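Projects > Shared Workshop > Talks > Two Arms and a T-Shirt

Two Arms and a T-Shirt: Speaker Notes

Opening. Say hello, check that the mic reaches the back row. The project is called Skumer. It is a pair of robot arms set up on the floor of a shared workshop, and the job we gave it is laundry. I will talk about the setup, the grippers and what cloth does to a plan. Questions at the end, please.

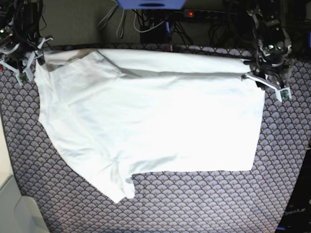 Notes by the Skumer build group, Saltitik Workshop
Updated in September

1. The floor setup

We work on the floor because the benches at Saltitik are never free for a whole evening. The mat with the fan print gives us a work area that is easy to tell from a white shirt. Say this slowly, people always ask about it. A white shirt on a white sheet was the first thing we tried and it was a bad idea.

Power and cables go behind the mat. Keep them there. Left and right are the robot's own left and right, so from where the audience sits they are swapped. Mention it now or it will confuse people later.

Bright light helps the view from above and hurts it too. White fabric washes out, and then the folds are hard to find. We turned one lamp to the wall and left it that way.

2. The wrist view

Each gripper has two fingers with a pad at the tip of each. Up close the pads take up a lot of the picture, and the cloth behind them is often a blur. We still use this view for the last part of a reach, when the gap between the pads has to line up with an edge.

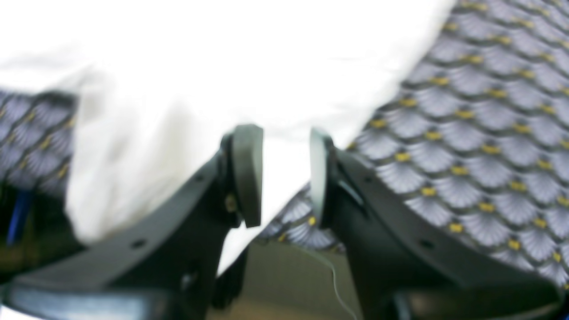 3. Picking up an edge

Go through the order we use:
- open the fingers wider than seems needed
- come in low, with the cloth between the pads
- close slowly
- lift a little and wait before moving sideways

The wait matters. We had 2 seconds at first and went to 5, and the shirt stopped swinging into the other arm.

Seams are a help. A seam is stiffer than the cloth next to it and keeps its shape when the pads come together. Plain fabric bunches up.

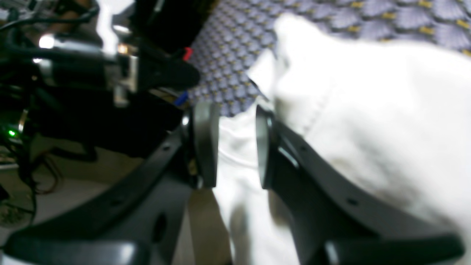

Closing force took us most of a month. Too little and the cloth slides out, too much and the fingers flex and the tips no longer meet square. We did over 200 test grabs and wrote them down in a paper notebook - I can pass it around if anyone wants to see it.

4. Thin fabric on top of thin fabric

Pads set too low will take hold of the mat as well as the shirt, or the mat alone. Patterned cloth is no harder to grip than plain cloth. The arm has no idea which layer it is meant to have, so the height setting has to be right.
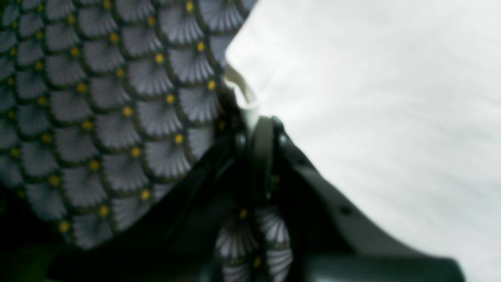 We now check height at 4 points before each session, one near each corner of the mat. It is dull work and can be done while the coffee is on.

5. What is next

Sleeves. Then towels, which ought to be easier. The Rutkowska workshop has asked for our cable layout and we said yes, so a cleaned-up drawing is on the list.

If time is short, skip the part on towels and go to questions. Leave the notebook on the front table.

Related talks
Jadalach: A Plant Watering Rig From Spare Pumps
Cable Routing for People Who Hate Cable Routing
Rutkowska Open Evening: Notes on Small Motors
Setting Up a Shared Tool Log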